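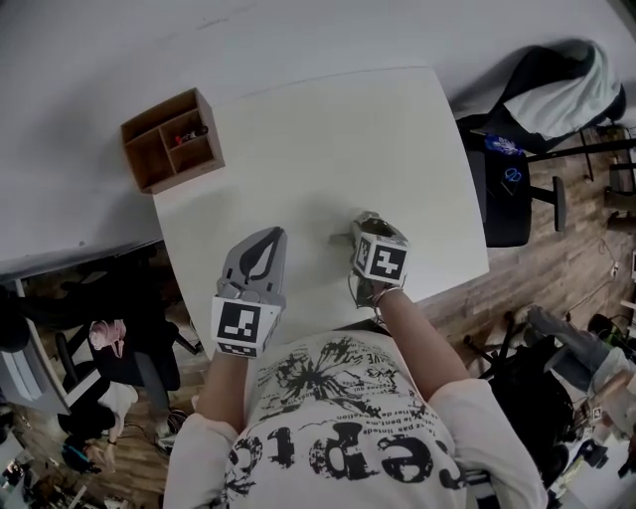 August
Posted by Rafail Economou

Water level in the Dranisdale well, 6:40 a.m.: 24 feet below the casing rim. Same as yesterday within the error of the tape. The pump had been off overnight, so I am treating this as a static reading.

Cloud until ten, then clear. I put off the drive to Restuvville and worked on the pressure tank. The symptom for the past week has been short cycling: pump on, pump off, pump on again before a kettle is full. I shut the breaker, opened the drain and let the gauge fall to zero, then checked the air valve on top of the tank with a tire gauge. It read 3 psi. The switch cuts in at 30, so the tank should hold 28 with the system empty. Pumped it up with the compressor and went in to eat. Half an hour later it had dropped again, and when I pressed the valve pin a little water came out with the air. Bladder is gone. The tank was already here when I bought the house and the date on the label has worn off.

Called Tarun Prajapati at the supply counter. He has a replacement tank of the same capacity for $408, fittings extra. He asked whether I wanted the next size up. I said no, then spent most of lunch working out whether I should have. The larger tank gives a longer run time per cycle, which is easier on the motor, but the shelf in the pump house is narrow and I would have to move the filter housing to fit it. Moving the filter housing means cutting into the copper line that Lambros soldered, and I have no wish to redo his joints, which are better than mine. Staying with the same size.

Read the usage meter while I was out there. 1177 gallons since I last zeroed it at the start of the month. The garden line accounts for most of that. The tomatoes get a timed drip before sunrise and the beans get whatever I remember to give them. I moved one emitter that was wetting the path and closed the far branch, where the lettuce has bolted anyway.

Lambros Vrettos came by at two with Kalliopi to return the pipe cutter. He listened to the pump start and stop and said the pressure switch contacts were probably pitted too, from all the cycling. Took the cover off with the breaker down. He was right: both faces gray and rough, one with a small crater. I dressed them with a strip of fine paper, but that is a temporary measure. Added a switch to the order. Kalliopi wanted to know why the water here tastes of iron and theirs does not, when the two wells are within sight of each other. Theirs is a good deal deeper and is cased down past the clay. Mine draws from the gravel above it — or so the driller's log says, and the log is one page in pencil. She took a jar home to compare.

Achilleas Katsaros wrote to ask if I would look at his cistern float before the end of the month. Told him yes, after the tank is in.

Left the pump on for the evening with the tank as it is. To limit the cycling I am filling two buckets in one go and using those for dishes and the sink. Shower was short and the pressure went up and down through all of it. The gauge swings from 30 to 50 in a few seconds and falls back as quickly.

Also noted: the heat tape on the pump house wall has a crack in the jacket near the plug. No use for it until the cold comes, but it goes on the list. Mouse nest behind the filter housing, old, removed. Door hinge oiled.

List for Restuvville: tank, switch, tee, thread tape, union, two hose clamps, coffee. Measure the shelf again before leaving.

Second level reading at 9:15 p.m., pump off half an hour: a few inches lower than this morning. I will take another before breakfast.

This site uses cookies to remember your settings. By continuing to read you accept their use. Accept | Manage preferences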